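Learning by Doing It Again (and Again)

I figured the robots at Divbridge would be learning from some giant pile of internet video. Nope!
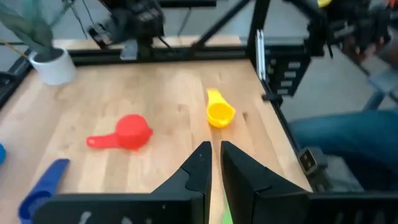
Lyle Lyons, who runs the project they call Hirano, told me they started with just 20 demos, each one steered by a person, and the thing could barely find a handle. So they kept going, all the way to 527. Success on new table layouts climbed, then went flat, and adding more of the same did almost nothing. What got it moving again was mixing up where the cups start out (I love how simple that is). Lyle wants to hit 1000 by June, with messier tables. I've already asked to come back!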